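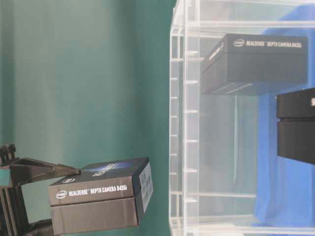 The tapered-finger gripper holding a RealSense D435i box beside the acrylic shelves.

Filed under: Project Updates

Dear Adaeze,

Thank you again for your patience over the summer – it has meant a great deal to all of us at Wogan. We have now run both grippers, the Daven and the Prundis, on the clear shelving, and So-yul has logged 3,000 picks out of the 4,000 we promised you. The Daven is kinder to cartons, though slower on the lower shelf. Eusebio would like 2 more weeks with the Prundis, and I'm inclined to let him have them.

Warmly,
Nerys Morgan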